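Welton textile drop-off to move to former Nurmi store in March

Local News

WELTON – The town's used clothing and household linen drop-off will move in March from the transfer station on Bunside Road to the former Nurmi hardware store downtown, the public works department said.

The new site will be open six mornings a week, compared with two at the transfer station. Residents will be able to park behind the building and carry bags in through the side door. No permit sticker will be needed.

The drop-off took in 717 bags of clothing, bedding and towels last year, according to the department's yearly report. The year before, the total was 260. Most of the increase came after the town stopped accepting textiles in the regular trash.

The rule change caught many households off guard, and for several months bags were left outside the transfer station gate after hours. Rain got into a good number of them. Wet items can't be sorted and have to be thrown out, the department said, and the cost of hauling them comes out of the same budget as the recycling program.

The Nurmi building has been vacant for three years. The town is leasing the ground floor for a two-year term, with an option to extend. The second floor isn't part of the lease and will stay closed. Work on the lighting and the side ramp is nearly done, and the old shop counter has been kept as a check-in desk.

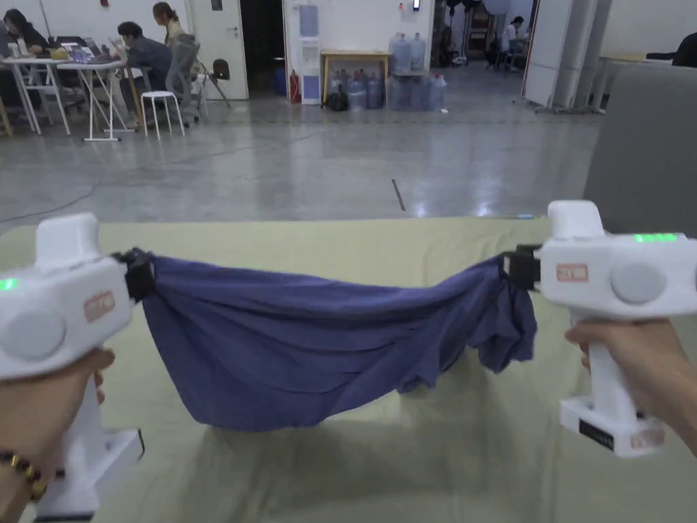

Under the new system, items will be split into three groups: wearable clothing, household linens, and worn-out fabric that can be cut up for rags or shredded for filling. Residents are asked to do a first sort at home and label each bag with a marker. Bags without a label will still be taken but may mean a longer wait at the desk.

Clothing with missing buttons, broken zippers or small holes is fine. So are single socks, stained towels and curtains with the hooks removed. The site won't take carpet, pillows, mattress pads, or anything that has been in contact with paint, oil or pesticides. Shoes must be tied together in pairs.

Wearable items will go first to the free clothing room at the Bunside community center, which has asked for children's winter coats and plain work pants in particular. Whatever the clothing room can't use within a month will be sold by weight to a regional buyer. The town expects that income to cover part of the lease, though the department didn't give an estimate.

A mending table is also planned for the front of the store. It will have two sewing machines, basic thread and patches, and will be open to anyone during drop-off hours. People who want to use a machine will need to sign up at the desk for a one-hour slot. There is no charge.

Questions at last month's public meeting were mostly about parking. The lot behind the building is shared with the Plitier bakery, and morning deliveries there often block the lower entrance until 8:30. The department said drop-off hours will start at 9 for that reason – and that two spaces nearest the side door will be marked for 10-minute unloading only.

Several people at the meeting also asked about pickup for residents who don't drive. A monthly pickup will be offered within the town limits, with a maximum of four bags per household. The first round is limited to 100 addresses. Requests can be made by phone or at the town clerk's window, and older residents and people with disabilities will be placed at the top of the list.

The bins at the transfer station will stay in place until the new site opens and will then be removed. Signs will be posted at the gate. Anyone leaving bags there after the bins are gone can be fined $200 under the town's existing dumping rule, the department said.

The transfer station's hours for trash, metal and yard waste won't change. Sorting guides will be mailed with the next water bill, and printed copies will be available at the library and the town clerk's office.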